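Small Kitchen, Big Cooking: Tips for Working on One Table

Filed under: Kitchen know-how

I love a small kitchen. I cooked in a great big one for years and walked miles in it, and now I have a single table, one shelf and a window that sticks, and I've never cooked better! These are the habits that have made the most difference.

Start with the sockets. Before you decide where anything lives, find out where the power is and lay your table out from there. My first go had the kettle lead stretched right across my chopping space, and it took me 7 weeks to think of turning the table round. Landier sell a tidy little cable clip that grips the edge of a worktop (mine came in a pack of 14, and I've stuck them on everything, including the bookcase).

Next, work in one direction. Raw things at one end, heat at the other, and a clear patch between them for the board. Left-handers, swap it over. You'll find yourself reaching across a hot pan far less, and wiping down is quicker too – one long sweep and you're done. 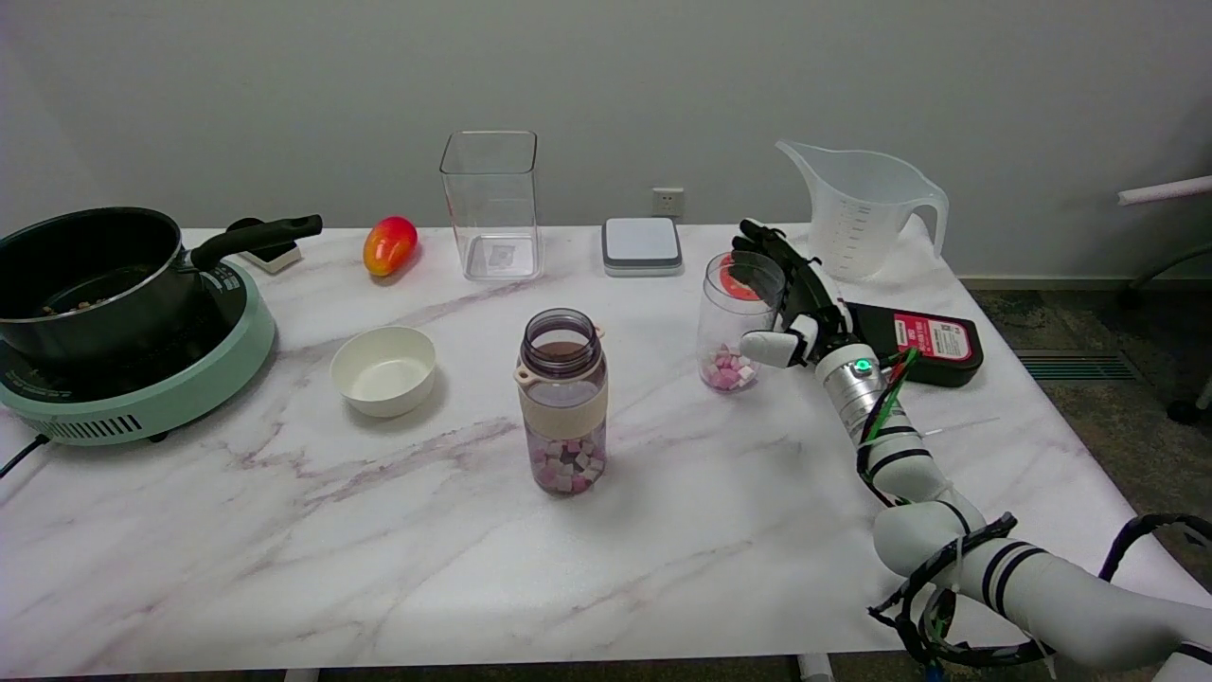
Portable hobs are brilliant for this sort of cooking, and I'd happily never go back to a built-in one. Do check the base of your pans with a magnet before you buy induction, and give the vents room to breathe. Turn long handles in over the table, towards the back if you can, the way the black saucepan's is, so that no sleeve or small hand can catch it. Keep an empty bowl within reach as well, for peelings or a cracked egg or whatever comes along. A flat digital scale is worth its place too, as it slides away under a shelf or behind the bread bin when you need the room.

Weighing straight into the pan or tub saves so much washing up. Pop it on, press zero, add your 100 g of rice, press zero again and carry on with the lentils. I do all my porridge mixes like this in January, straight into the Jesow tubs, and label the lid with a bit of masking tape.

Square tubs beat round ones every time, by the way. They sit flush in a corner and you can get far more on a shelf. I bought mine at the Fomodbridge market, where the Liyanage stall does odd lids for 53p each, so do take your lidless ones along and try them for size.

Last of all, drying up. Hang the tea towel on the oven door if you've got one, or on a hook by the window if you haven't, and swap it for a clean one every morning.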